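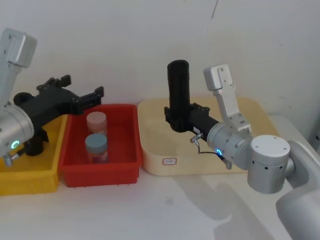 Parada con el cilindro en alto: cómo recuperar una celda de dos brazos sin estropear nada más

Esta guía sirve para un caso concreto: la celda se detiene con un brazo sujetando una pieza alargada por encima de un contenedor y el otro brazo con la pinza vacía. El programa dice que puede seguir. Yo no le haría caso hasta haber llegado al paso 5.

La escribo después de pasar demasiadas horas con el mismo fallo en la célula de clasificación de Flomcombe. El controlador Trornero daba por terminada la entrega de la pieza y el brazo derecho se quedaba quieto, con el cilindro todavía agarrado. En el registro, todo correcto. Ni una alarma. Si uno se fiaba de la pantalla, no había pasado nada.

Lo que se necesita

– Acceso a la parada de emergencia y a la consola en modo manual.
– Algo blando para poner en el fondo del contenedor de destino. Vale un trozo de espuma.
– El registro de la última ejecución, exportado antes de tocar nada.

Paso 1. No pulsar «Reanudar»

Es lo primero que ofrece la consola, en grande. Reanudar significa que el controlador continúa desde donde cree estar, y el problema es precisamente que cree estar en otro sitio. En nuestra célula intentó recoger una segunda pieza con la pinza ocupada. El golpe fue pequeño, pero desplazó la bandeja y tuvimos que volver a enseñar las posiciones.

Paso 2. Exportar el registro

El búfer guarda 1.777 líneas y después empieza a sobrescribir. Parece mucho y no lo es: moviendo los brazos a mano se llena enseguida. Primero se exporta y luego se investiga.

Paso 3. No creerse las luces

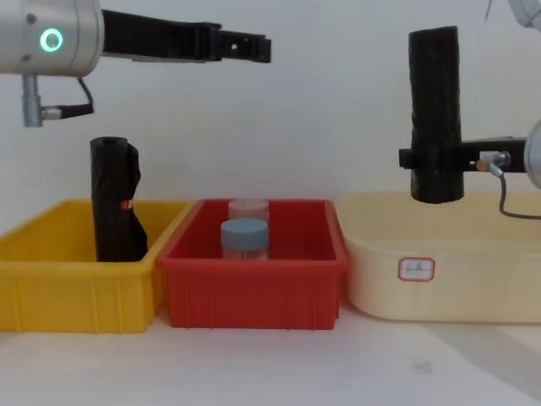
Grupo de Robótica y Automatización – Taller Zetport

El aro del brazo izquierdo está en verde, con la pinza vacía y sin nada entre los dedos, mientras el derecho mantiene el cilindro negro sobre el contenedor de color crema. En nuestra configuración el verde quiere decir que el brazo tiene corriente y acepta órdenes. No dice nada de la pieza. He visto a gente con experiencia meter la mano porque «estaba en verde».

Antes de acercarse hay que pulsar la parada de emergencia y comprobar en la consola que los dos brazos la han recibido. Los dos. En el montaje de Zetport el segundo brazo cuelga de un circuito aparte, decisión que en su día se defendió con mucho entusiasmo y que todavía no entiendo.

Paso 4. Revisar los cables de las muñecas

Con todo detenido, mirar el conector de cada muñeca y seguir el cable en toda su curva. Si tira o roza en alguna postura, la señal de apertura puede perderse a ratos. El manual recomienda apretar el conector y reiniciar. Lo hicimos 13 veces. El fallo volvía, así que tomo el consejo por lo que es: una manera de descartar lo más barato.

Paso 5. Soltar la pieza a mano

Colocar la espuma en el contenedor. Rearmar solo el brazo que sujeta la pieza, en modo manual y con la velocidad al 7 %. Bajarlo en vertical hasta que el extremo inferior del cilindro quede apoyado. Abrir la pinza entonces, nunca antes. Con piezas de superficie arrugada, como las nuestras, conviene abrir del todo y esperar: a veces se quedan pegadas a uno de los dedos y caen cuando el brazo ya se está retirando.

Después, subir el brazo en vertical y llevarlo a la posición de reposo. Nada de movimientos en diagonal por encima de las otras bandejas, sobre todo si hay botes dentro.

Paso 6. Buscar la causa

En nuestro caso el culpable era el tiempo de espera. La rutina Yang, que coordina los dos brazos, daba la apertura por hecha al cabo de 30 milisegundos aunque el sensor de la pinza no hubiera contestado. Quien la escribió supuso que el silencio equivalía a un sí. La corrección consiste en exigir la confirmación del sensor y, si no llega, parar con alarma. El parámetro está en la pestaña de sincronización y viene desactivado de fábrica.

¿Está resuelto? Desde el cambio no se ha repetido, pero tampoco se repitió en todo agosto y luego volvió. Sigo exportando el registro al final de cada turno. Si el fallo aparece con la confirmación activada, no lo atribuyáis al tiempo de espera: volved al paso 4 y cambiad el cable entero.

Última revisión: 26 de marzo de 2020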